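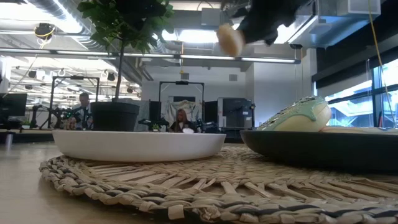 Ticket 41: Product filter returns no results in the machinery catalog
Status: Resolved
Product: Seltus site template, farm equipment edition
Reported by: Vergara Farm Supply
Assigned to: Benedikt Wegener

Reported issue
The customer states that the filter on the machinery catalog page stopped working after the July template update. Choosing any category, such as seed drills or hay balers, loads an empty list. The full catalog still opens when no filter is selected. The contact form and the dealer map are not affected.

Support reply, 9:13 a.m.
Thank you for your report. We were able to repeat the problem on a copy of your site. Please confirm whether the catalog was imported from a spreadsheet or entered by hand, and whether any caching add-on is in use.

Customer reply
The catalog was imported from a spreadsheet with 40 listings. The Dara caching add-on is active. We turned it off and cleared the browser history - the result was the same.
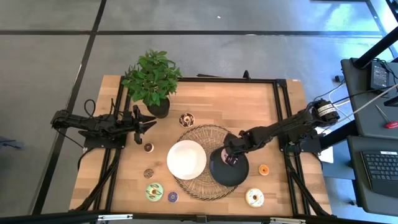
Wooden tabletop with a round woven mat, a potted plant and toy donuts

Support reply
The import file was reviewed by Arnaldo Falcão of the Tamell data team. The category names in the file contain a trailing space. Earlier versions of the template ignored this space, but the updated filter requires an exact match. The listings themselves are complete and no data has been lost.

Steps taken
1. A backup of the catalog was saved.
2. Trailing spaces were removed from the category column.
3. The file was imported again with the "Update existing listings" option selected.
4. The search index was rebuilt from the Tools menu.
5. The Dara add-on was turned back on and its stored pages were cleared.

Result
All categories now return the correct listings on desktop and mobile. The customer has confirmed the fix and asked that the backup be kept until the next import.

Follow-up
A change request has been opened so that the import tool removes extra spaces on its own. Customers who import by spreadsheet should check the category column before updating the template.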